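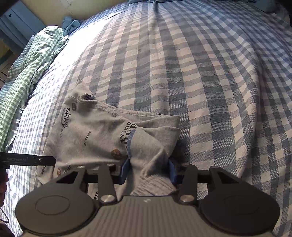
Grey knit with lettering, checked bedspread

Subject: Re: [randero-list] Prolton box, Farbridge shows, and the "lost" second set
Date: February 2021

I've left the whole of the earlier post in, apart from the signature, so people who get the digest can follow along.

> Big news if you haven't seen it. Prolton are putting out a Randero box
> with the complete Farbridge run, all from the original stereo reels, and
> that includes the second set from the last night that everybody said
> wasn't recorded. Numbered edition of 3000. Mine is already ordered.
>
> The sample they put up sounds unbelievable. You can hear the organ in
> the left channel all the way through, and the crowd sounds huge. I think
> this has to be the best live Randero we've ever had and I would say don't
> wait, the pre-order page had 2199 left when I looked and that was early
> in the morning.
>
> Also they say the house was completely full, 2462 people, a record for
> the Bevan. So much for the story that nobody outside the home crowd
> cared about them by then.

I'd love all of this to be right. I've been listening to my wobbly third-generation copy of the last night for longer than I want to work out, and if somebody wants to sell me a better one I'll hand over the money. But I've read the Prolton page four times now and I don't think it says what the post above says it says.

Start with "original stereo reels." The page says "sourced from original reels." The word stereo is in the next sentence, and it's describing the new mix. Those are two separate claims. A reel can be original and mono. It can also be the original reel of a dub somebody made off the board the following week, which is how half the tapes from that part of the country came to exist. I'm not accusing anybody of lying. I've just bought enough of these sets to know that the words on the back get chosen with care, and when a label has the two-track masters in hand they generally can't stop talking about it. You get photos of the boxes, the handwriting on the spine, the brand of tape, a page on how it had to be baked before it would play. Prolton give us one line.

Now the sample. It's ninety seconds of the slow tune from the first set, and I've had it on headphones and on the speakers. Yes, the organ is over on the left. So is the top end of the cymbals, and so is a slice of the singer's breath, and when the guitar solo comes in the organ swims back to the middle for a bar or two before it drifts out again. To my ears that's a mono recording that has been pulled apart with software. It's been done well, better than the last one of these we all complained about, and a person could enjoy it a great deal. It still isn't a stereo recording of a band on a stage. If I'm wrong about this I'd like whoever made the mix to come out and say what they had to work with.

The crowd bothers me more. Go back to the circulating tape of the same tune. At the end there's a spatter of clapping, one fellow close to the mic who whistles twice, and then somebody tuning. On the Prolton sample there's a wall of cheering that starts before the last chord is done. The whistler is gone. Maybe their reel had an audience mic that ours didn't get. That's possible. I would find it easier to believe if the cheering didn't have the same little rise and fall in it at 1:12 and again at 1:24. Put the two stretches next to each other in any audio editor and have a look for yourself. I may be hearing things – my wife says I am, regularly – but I don't think so this time.

That takes us to the full house. I can't find any support for 2462 people at the Bevan. The old fire certificate was for 800, and that was with the balcony open, which it wasn't that winter on account of the ceiling. There's a picture of the certificate in the hall history booklet, the one with the green cover, and you can read the number without glasses. The only way I can make 2462 work is if it's the whole run added together, and even that would need every night to be close to packed, when the one newspaper notice I've got for the opener says "a fair gathering for so cold an evening." Somebody has added up tickets printed, or tickets sold plus the guest list plus the coat check, or has pulled it out of the air. Either way it's no record for a hall that size for one night. The walls would have gone.

I know it's a small thing. It matters to me a bit, all the same. Once a number like that is printed in a booklet it goes into the next article, and from there to the next, and in ten years somebody on this list will be quoting it to me as a fact.
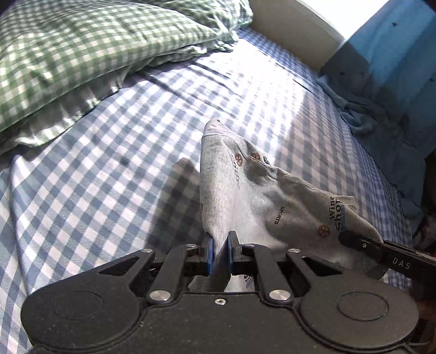 Black gripper, blue finger pads

So, the second set. I'm going to take this slowly.

The story as most of us have it is that the tape ran out at the break and the fellow running the board went across the road for a drink. I've never been sure I believed that either. It's too good a story and it has at least two different pubs in it. What we do know is that the only track list anyone has for the second set was written down later, from memory, and typed up in the old fan newsletter. That list has nine songs on it. Prolton's track list has the same nine songs in the same order, including the one that's under the wrong title. You'll remember the newsletter had it as "Harbor Road," and a few issues later ran a correction saying it should have been the other harbor song, the fast one. Prolton have "Harbor Road." If they've got the tape, they've listened to it. If they've listened to it, they know which song it is, it's one of the easiest to tell apart in the whole book.

Some possible answers to that:

The correction was wrong and the first list was right all along. Could be. I'd be happy to eat my words.

The track list on the page was put together by somebody in the sales department before the tape was transferred, and will be fixed. Also could be, and I've seen it happen with other labels.

Or the "lost" second set is songs from the other nights, put in that order. There's a line in small type near the bottom of the page, under the shipping costs, that says "some performances have been assembled from multiple sources." I didn't see that quoted above. I would like to know which performances and which sources before I pay for the thing.

As for hurrying. The page said 2199 left when the earlier poster looked, and I looked the same evening and it said 2199. I looked again this morning and it said 2199. Perhaps everybody stopped buying at once. I wouldn't let that counter push you into anything. The last numbered edition Prolton did was supposed to be gone in a weekend and I got mine new, in January, at less than half price, with a dent in one corner.

None of this means the box will be bad. The first-set material from the middle nights has never been out in anything better than hiss, and if they've got a clean source for even one of those then that disc alone might be worth having. I thought the bass on the sample was very good. You can finally follow what he's doing under the verses, he's playing much less than I had always assumed. So there's something there. I just want to know what it is.

I've written to Prolton with three questions: is the reel mono or two-track, is any of the audience sound from another recording, and is the second set one continuous performance. I kept it polite. If I get a reply I'll post it here word for word, and if it says I'm talking rubbish I'll post that too.

In the meantime, does anyone still have the newsletter with the correction in it? My copy is missing the middle sheet. I'm also after the Farbridge paper for the week after the shows, if anyone is near a library that has it on film and is open. I'd cover copying and stamps.

One more, off topic. The person who borrowed my reel of the radio session two summers ago: I'd like it back, please, the box as well.

--
You are getting this because you are subscribed to randero-list
To stop, send a blank message with "unsubscribe" in the subject line
Please trim your quotes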